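Search this site Enter keywords Go

I check bags for a living. Zippers, straps, sliders, the seams inside where most people never look. I've been at the Saarela returns bench long enough that my thumbs have opinions of their own, and since last November I've shared the work with a robot we all call Tuvis, because that's what it said on the paperwork and it stuck.

People outside the building ask me if I'm scared of it. My brother-in-law asks every single Sunday dinner! I'm not scared of it. I'm annoyed with it sometimes, and I have a few things to say about what it's done to the job, which is a different conversation and a longer one.

First you need to know what the work is like, because I think the folks who sign off on these purchases picture boxes moving down a belt. It's cloth. Cloth never lies the same way twice. A zipper that runs nice and straight on the product sheet comes to you bent over a fold with a strap in the way, and you've got to find the end of it before you can do anything else.
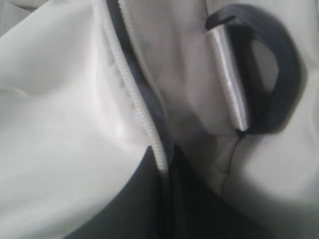 White bag, dark trim, and a zipper to follow.

When I do one of these by hand I barely look. I feel for the slider, pull, listen, done. (Yes, listen. A bad zipper has a little hitch in it, and I'd bet money I can hear one over the radio.) Tuvis can't do that, or at least ours can't. It goes by sight and by whatever its fingers tell it, and it takes its sweet time.

Management set us a target of 300 bags a shift between the two of us. Before, the bench was me and Dace Juška, and we had no number at all, we had a cart, and when the cart was empty we got coffee. Dace moved over to Jitel in the spring. She wasn't pushed, she'll tell you so herself, but she also says she didn't want to spend her days handing things to a machine, and I can't really argue with her. I miss having someone to talk to at the bench more than I miss the help.

So that's my first complaint, and it has nothing to do with jobs vanishing. The job is still here. It got quieter. We used to settle the hard ones out loud, you know, hold a bag up and go "would you send this back out?" and the other one would make a face. Now I make the face by myself and type a code.

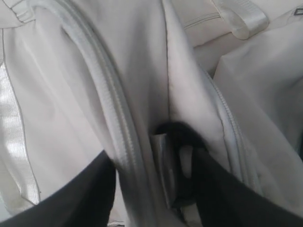

OSKARI PITKÄNEN

My second complaint is about who gets to say what counts as good. When the people from Imside set things up, they asked for a list of faults. I gave them what I could, and it came to 2 pages. Fine. But half of what I know isn't on a list. It's that pale fabric hides a pulled stitch until you tilt it, and that a strap loop can look fine and still feel wrong. I'd have liked to be paid for the afternoon I spent trying to put that into words, by the way. I got a sandwich.

Now let me be fair, because I promised my daughter I wouldn't just grumble. My wrists are better. I used to go home on a Tuesday already wearing the brace, and I haven't had it out of the drawer in months.

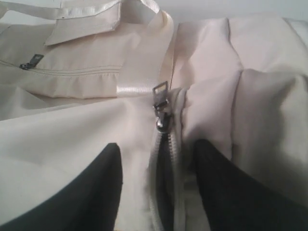
And I do like the slow ones, when it's working along a zipper and I get to stand back and think about the bag in front of me for once. I've caught things that way I would have missed when I was hurrying. If they'd let us keep that, the slower look, and drop the shift target down to something a person can live with, I'd be the robot's biggest fan in the building.

What I'd ask for is pretty small. Put a second person back on the bench, even for half the day. Ask us before the fault list gets changed, and pay us for the answer. And when the savings get read out at the quarterly meeting, read out what went to the people on the floor too. I've sat through three of those meetings now and I'm still waiting to hear that part.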